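2022-02-07

Obit index, Planville Weekly run. Back on the bound volumes after the break. Box 9 first, it was the one with the damp corner. Pages come apart ok if you go slow with the bone folder. Two stuck for good, left them, flagged with a slip.

Keyed 300 notices before lunch. Total now just over 3,000 in the Rilholm table. Slower than I wanted – the old column style runs the survivors straight into the service details with no break, so you have to read every one to the end to find the cemetery. Tried the parser on a batch of 21. It got the surname right on all but two, but it took the funeral home for the place of death in most of them. Not usable yet for anything after the first line.

Things to fix in the parser:
age given as "in her 84th year" is NOT 84. It's 83. Currently stores 84.
"formerly of" going into residence field. Should go in the notes.
"Mrs." plus husband's full name, no first name of her own anywhere. Leave given name blank, put husband in spouse field. Do not guess from the census, somebody did that last July and we're still finding them.

Spelling question again on the Zou family notices. The paper prints it three ways, sometimes two ways in the same notice. Decision for now: key as printed, add the standard form in the see-also column. Same for Skadach, which turns up with one d and with dt at the end. The burial register for Skadach township has its own spelling too, so don't treat it as the referee.
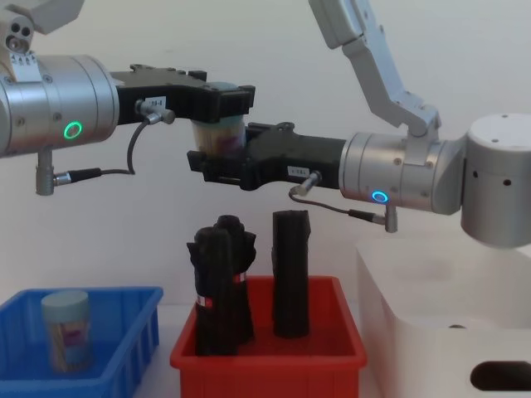 Cross check against the register went better than last time. Most of the notices in box 9 match on date of burial. The ones that don't are nearly all winter deaths, held over until the ground thawed, so a gap of two or three months is fine and shouldn't throw an error. Changed the warning to kick in at six months. Will re-run the earlier boxes with that setting tonight if the machine is free.

One notice printed twice, a week apart, with different ages and a different list of brothers. Second one looks like a correction but dosen't say so. Kept both, linked them, second one marked preferred.

Ran out of acid-free folders, down to the legal size ones. Order more. Also pencils.

Next: box 10, then the loose clippings envelope – no dates on most of those, will have to go by the ads on the back.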